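Tabletop

A tabletop, or table top, is the flat upper part of a table, on which things are placed and work is done. It is carried by legs, a pedestal, trestles or a frame, and may be fixed to them or made to lift off. The word is also used for the surface alone when it is sold separately from its base, as is common with desks and restaurant furniture.

Construction

The oldest and simplest tops are made of planks laid side by side and held together by crosspieces, called battens or cleats, on the underside. Wood swells and shrinks across the grain as the air becomes damper or drier, and a wide top that is screwed down tightly will often split or bow. Furniture makers deal with this by using slotted screw holes, wooden buttons or metal clips that hold the top flat while letting it move. A breadboard end is a narrow board fitted across each end of the planks for the same purpose. It is normally glued only at the middle.

Manufactured boards such as plywood, particleboard and fiberboard move much less and can be cut in large pieces. They are usually covered on the upper face with veneer, laminate, linoleum or paint. A covering on one side only can pull the board into a curve, so a backing sheet is generally added underneath. Exposed edges are closed with solid wood strips, plastic banding or a molded rim.

Stone, glass, tile and metal are also used. Stone tops are heavy and need a stiff frame. Glass tops for household tables are normally toughened, so that a broken pane falls into small pieces with dull edges. Hollow tops made of molded plastic are found mainly on folding tables and outdoor furniture.

Shape and size

Rectangular tops are the most common for dining and work. Round tops give every seat the same distance from the center, but the middle becomes hard to reach as the diameter grows. Oval and boat-shaped tops are used in long rooms and meeting halls. A dining width of 76 centimeters is narrow but allows two people to sit facing each other, and a length of 28 inches is a tight allowance for one office worker.

Tops may be enlarged in several ways. A drop leaf is hinged to the fixed part and held up by a bracket or swinging leg. A draw leaf slides out from beneath the main surface at either end. In an extension table the top divides in the middle and loose leaves are set into the gap. The joint between leaf and top may be square or may follow a curved profile known as a rule joint, in which the hinge is hidden when the leaf hangs down.

Edges

The edge of a top affects both its look and its comfort in use. A square edge is the easiest to make but presses on the forearms and chips readily. Edges may be rounded over, beveled, or undercut so that a thick board looks thin from the side. The Hulard edge, a shallow bevel on the underside with a small round above it, takes its name from the workshop where it was first cut by machine. The Kement pattern book lists 11 standard edge profiles and 12 ways of finishing a corner.

Color and finish

Dark tops hide stains but show dust and fine scratches. White and pale gray tops reflect more light and make small objects easier to find, and are widely used in kitchens, schools and workrooms. Gloss finishes are simple to wipe but can cause glare under overhead lamps. For this reason matte surfaces are often preferred for reading and close work. The Trullen classroom range was sold in white only for this use, while the Šimek drafting table was offered in pale green and cream.

Oil and wax finishes on wood are easily renewed but give limited protection against water. Varnish and lacquer resist spills better, although damage to them is harder to repair in one spot.

Care

Most tops are cleaned with a damp cloth and mild soap. Abrasive powders dull laminate and scratch glass. Marble and limestone are etched by vinegar, lemon juice and other acids, and should be wiped quickly after a spill. Hot pans can scorch wood and lift the glue under laminate, so mats or trivets are advised. Rubber feet on lamps and appliances sometimes leave dark marks on lacquer that cannot be wiped away. 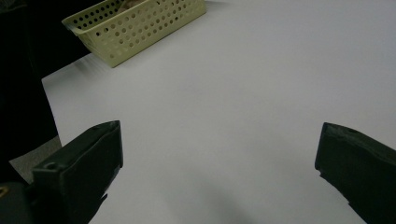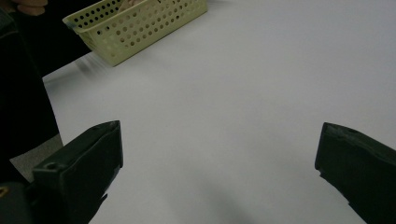
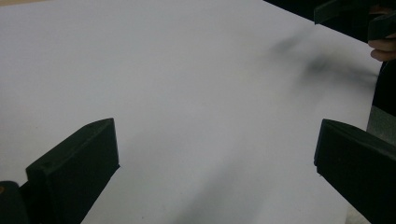 A tabletop in three views, the first with a perforated plastic basket near the left edge.

See also

Countertop
Desk
Trestle table
Workbench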